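Home | Projects | Reports | Funding | Contact

Household Sets Project: progress report to the Enari Fund

18 November 2019
Prepared by Marcela Halás, project lead, Kadlec Lending Room, Grudow

Shares: 11 | Comments: 2

Where we are

The project lends boxed sets of ordinary household things to day centers and adult classes. People use them to practice clearing a table: deciding what goes together, what goes in which container, and what to do with the things that don't belong anywhere in particular. The grant covers the objects, the boxes, the printed cards and part of Usman Malik's hours.

All 11 sets are now built and on the lending shelf. The first few went out in June and the last was finished shortly before this report. Loans so far stand at 424. We had expected the shorter loans to be the popular ones, but most centers ask to renew, and we have had to start a waiting list for the mixed table set.

The printer delivered 1,000 cards in one run. They came with the corners cut square where we had asked for rounded. We kept them, as a reprint would have used up the money set aside for replacement objects.

What is in the sets

Each set has a theme. The kitchen drawer set and the desk set were finished first and have not changed much. The mixed table set took longer. It puts food items and stationery on the same surface, the way they end up at home after a meal or some homework, and the containers are chosen so that some of the decisions are easy and some are open to argument.

Emília Havlíček did most of the selecting. Her list for the mixed table is:

- artificial grapes, with leaves
- a plastic bottle of oil
- a clear plastic ruler
- a gold marker and other markers and pens
- a mesh pencil cup
- a pale green bowl with a wavy rim
- a light green plastic basket with a woven pattern

The grapes are the piece people talk about. They look close enough to real ones that several users have squeezed them to check. They also have no single right place. Some people put them in the bowl, as fruit. Others treat the basket as the fruit container and leave the bowl for later. We accept both, and the card for this set has been reworded to say so.

The bottle of oil is usually the last thing dealt with. It is laid on its side among the pens at the start, and people tend to work past it. We considered swapping it for something smaller and decided to keep it. Ingegerd Fagerlund asked whether a full bottle was a risk on loan. So far we have had no leaks reported, and each bottle is bagged for transport.

The ruler goes across the middle of the table with a marker laid over it at an angle. That small overlap has worked well. A person who wants to put the ruler away has to lift the marker first or take both together, and the class leaders say this is where a lot of the useful conversation happens.

The basket replaced a shoebox we used in the trial version. It is open, so people can see what is already in it, and it is wide enough to take the grapes without folding the stems. The mesh cup is the same one as in the desk set.

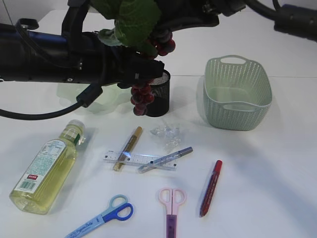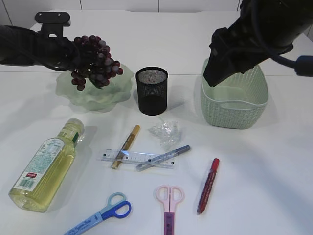 Changes made since the last report

Starting layouts. The first sets went out with no guidance on how to lay things out, and the centers each did it their own way. There is now a layout sheet in the lid of every box. For the mixed table, the containers go along the back and the loose things go in front.

Loose clear plastic. We had not planned to include any. It was added to the mixed table after a class leader said that real tables always have something on them that might be rubbish. It is easy to miss against a white tabletop and has to be checked for when a box comes back. Usman has added it to the return list in capital letters.

Caps. Markers were coming back uncapped and dried out. Valdemar Thorlacius suggested one marker color per set so that caps can't be swapped, but we prefer the variety and have bought spares.

Storage. The boxes from Maltiro are good and stack safely three high. The lids are stiff, and one center has asked for a version that can be opened by someone with a weak grip. We have a sample on order and will report on it next time.

Money

Spending is within the budget as agreed. There is 900 left in the objects line. We would like to hold this for replacements, mainly markers, bowls and grapes (the leaves come loose with handling and have to be pushed back on). The travel line is underspent, as most centers now collect their own boxes. We ask for permission to move what remains of it to staff hours.

Problems still open

The waiting list for the mixed table set is too long. A second copy would help, but the same basket is no longer stocked by our supplier. Emília is looking for one of a similar size. The color doesn't matter much, as the card only says "basket."

Feedback forms are coming back with very little on them. Class leaders tell us plenty on the phone and then tick the boxes and leave the comment space blank. Ingegerd will try calling each center at the end of a loan and writing the notes up herself.

Next steps

- Build the second mixed table set once a basket is found
- Test the easier lid with two centers
- Reword the kitchen drawer card in the same way as the mixed table card
- Replace worn grapes before the next round of loans
- Send the Fund a full stock list with the final accounts

Questions about this report can go to Marcela Halás at the Lending Room.

Previous report | Next report | Back to Reports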